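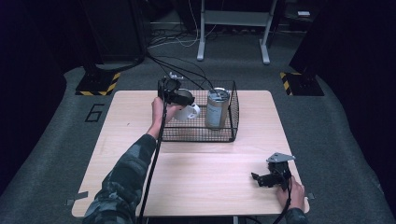 Wosurberg Wire Basket, Black

Item 270
Sold by Grurnby

A plain rectangular basket for cups, mugs and tumblers. The sides are a grid of thin black wire, so you can see what is in it without lifting anything out, and crumbs don't collect in the corners. The rim stands a little higher than the rest and gives you something to hold when you carry it to the sink.

It fits at the back of a desk or break table and leaves the front clear for work. A mug and a steel tumbler stand side by side in it. Put the mug in first and turn the handle toward the middle.

Size: 400 mm x 270 mm
Finish: black
Care: wipe with a damp cloth, then dry. No dishwasher. 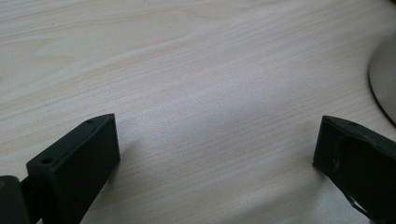 Product notes by Lenuța Rusu | Grurnby Tables and Storage

The basket goes well with the Eladgate table, which has a pale wood-look top with a fine grain. The table is sold separately. On light tops, lift the basket when you move it. Dragging wire over any tabletop can leave marks, and felt pads (pack of four) are in the accessories list.

We have over 2,000 baskets in stock. Orders of 400 or more ship by pallet from the Londoño warehouse. For bulk prices ask for Teodor Cârstea at the trade desk. The next delivery of the white version is due in August.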